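Budgeting for a two-arm bench cell that handles soft bags: what am I leaving out?

Posted in Equipment and Purchasing by seo_bench

I am writing the equipment request for a two-arm cell at our Zillumdale site. The task is opening, loading and closing soft bags with zippers. Payloads are small, so nearly any bench arm on the market will lift them. The money question is everything that is not the arm.
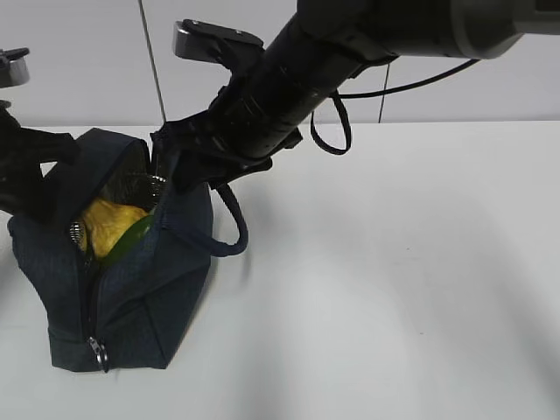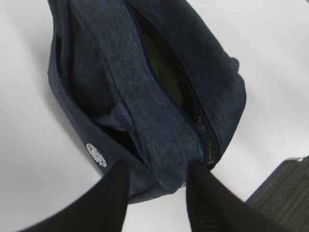 Current draft of the request covers two arms, two parallel grippers, a table, one fixed camera and a wrist camera. I have put 4000 dollars on a separate line for fingers, cables, mounts and spares. Purchasing wants to know why that line exists and whether it can be folded into the arm quote. I would like to keep it separate, but I need a better argument than habit.

Specific points I am stuck on:

Is it normal to buy finger sets in more than one profile at the start, or should I wait until the stock fingers prove unsuitable?

Does cable routing belong in the capital request or in maintenance?

Is there any sense in pricing a force sensor at the wrist for work this light? Fabric gives a lot before anything registers as a hard stop.

The request goes in at the end of October and cannot be amended until the next cycle.

gallham_fixtures

Keep the line separate. Arms are depreciated over years and fingers are consumed. If they go in on one quote, your first replacement set becomes a change to a capital item, and that takes longer to approve than the fingers take to wear out.

Fingers: buy two profiles now. For fabric you want one set with a narrow tip that can get hold of a rim or a zipper tab, and one with a wider pad for holding the body of the bag while the other arm works. Stock fingers are usually a compromise between the two. Ask the supplier whether the mounting pattern is published. If it is, you can print or machine your own after the first order and the cost drops sharply. If it isn't, get a price in writing for replacements before you sign.

Cables: put them in the capital request. External runs need clips, strain relief and enough slack for full wrist rotation, and the slack has to be managed or it will catch on something. A loose loop over the table is a snag point when the product has handles and straps. Price the sleeve and clips for both arms, plus one complete spare cable per gripper. Connectors at the wrist end fail first in my experience, and a spare on the shelf is cheaper than an idle cell.

Force sensing: I would not buy it in the first round. Check whether your gripper reports motor current. It is crude, but it will tell you the difference between closed on fabric and closed on nothing most of the time, except on very thin material. What I would do is confirm that the wrist flange accepts a sensor later without changing the camera bracket. If the bracket has to be remade, the later upgrade costs more than the sensor price suggests.

Also missing from your list: lighting. Dark fabric on a white table is hard on auto exposure. The table takes the exposure and the folds in the bag go black, and those folds are where the opening is. Lock the exposure manually and budget for a diffuse light. A gray mat is cheaper still and may be enough.

vomulness_user

We got the bundle with everything on one invoice and it was fine. Depends on your purchasing dept. Make sure the table is heavy.

zd_controls

Agree with the first reply on most of it. I differ on the sensor. If your plan includes zippers, a jammed slider and a slider at the end of travel look much the same from motor current alone. You can get around this with position limits, provided every bag is the same size and held the same way. If the sizes vary, quote one sensor as an option on the same request, for the arm that pulls. An option you don't exercise costs nothing, and you said you can't amend.

Two smaller items. Ask for the weight of gripper, bracket and camera together and subtract it from the rated payload before you pick the arm size. And add integration hours. For a pair of arms sharing one table, allow around 2 weeks for mounting, calibration and setting the keep-out zones between them. Most first requests I see have no labor line at all, and it gets taken out of the spares money.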